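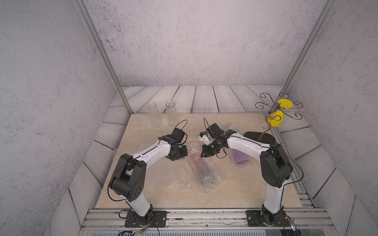
The fault in the Kistel packing cell has been recorded on this blog twice before, both times as a nuisance. After the stop in March it must be treated as a safety matter. At cycle 431 the left arm failed to release the wrap, the right arm began its next move, and the sheet was pulled tight between them until the current limit tripped. No person was inside the enclosure, and the bottle was undamaged.

The controller log from Akar shows that the left gripper reported "open" for the whole of the pull. That signal is taken from the motor position and says nothing about whether film is still caught on a finger.
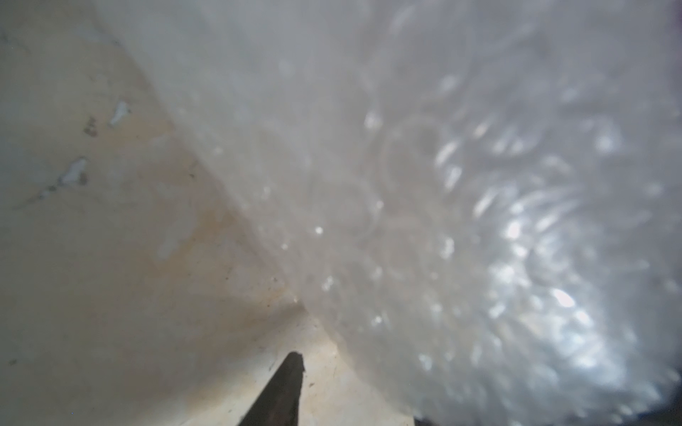

Release checking in the Randorier software depends on the wrist view, and the threshold was set with brown paper. Bubble wrap is a much harder material. Glare on the curved plastic turns the bubbles into white crescents, and the edge of the sheet is soft and pale against a beige surface. In the replayed runs, the check returned a false "clear" 211 times out of 855.

The following measures are now in force:

- Both arms hold position until release is confirmed by a short lift test.
- The pull limit has been lowered to 7 newtons.
- The enclosure stays closed during any restart after a trip.
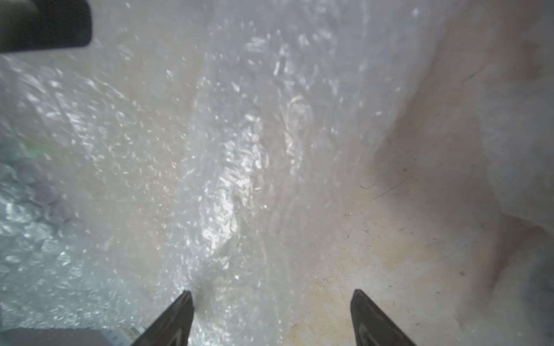
*Wrist view with the gripper open over crumpled wrap.*

The lift test adds over a second to each cycle, and I consider that acceptable. The Lund cell uses the same release signal and will remain on paper until its limits have been changed as well.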